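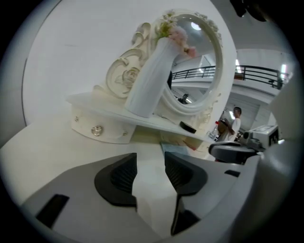 The Vandton 2 is a clip-on tracking unit for outfield soccer players, sold to semi-pro clubs and academies that can't afford a full stadium system. It sits in a vest pocket between the shoulder blades, records position and movement, and sends the session to a tablet afterward. I used it at Jarside through preseason and the first part of the league schedule, mostly on midfielders and fullbacks.

Setup is quick. The unit charges in a dock, pairs with the tablet, and asks for a player profile: height, weight, position, dominant foot. You draw the field by walking to each corner and pressing the button once. On our main field this worked the first time. On the training field, which has a tall stand on one side, the near corner had to be marked again on most evenings before the outline came out square.

The weight is 46 grams without the vest. Players stopped mentioning it after the first week. Goalkeepers disliked it when landing on their backs, and I quit asking them to wear it.

Distance figures are steady. I walked a unit twice around a measured course of 692 meters and the two readings were close enough that I would trust the weekly totals. Sprint counts are weaker. The default threshold is set high, and a center back who makes short, hard recovery runs will show almost none. Lower the threshold in the squad settings, then leave it alone, or the charts from one month to the next can't be compared. The app lets you change it at any time and puts no mark on the chart when you do. That is a poor design choice.

Battery life covers a match and the warm-up, with some left over. It does not cover a double session. When the charge drops too low the unit stops recording and keeps its light on, so you find out at the tablet.

We use cookies to remember your settings and measure traffic. Accept | Manage preferences

The reports are the part most coaches will see. Each player gets a heat map, a load score, and a chart of high-speed distance by 15-minute block. The load score is a single number with no published formula. I ignored it for selection and used it only to flag players who had moved well outside their own normal range. The block chart is better. It showed our left side dropping off early in the second half in three straight matches, and we changed the timing of the first substitution because of it.
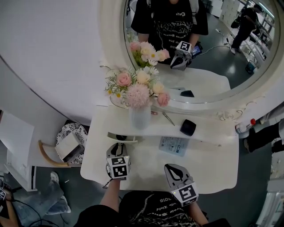
Ikhsan Osman, reading a draft of this review, objected that the load score does earn its place with players coming back from injury. At Ernach he compares each session with the player's own numbers from before the layoff, and he has found the score moves sooner than distance does. I haven't had enough long-term injuries in the squad to test that.

Export is plain CSV, one file per player per session. Column names changed in the April update, which broke my spreadsheet. The older Lau unit, which we used before, exports a whole squad in one file and I miss that. The Lau also has a louder confirmation beep, useful in wind. In every other respect the Vandton is the better device – smaller, faster to sync, and less likely to lose the start of a session.

Vest sizing runs small. Order one up for anyone broad in the chest, and check the pocket stitching after washing. Two of ours came loose at the top seam and were replaced without argument, though the new ones took nearly 3 weeks to arrive.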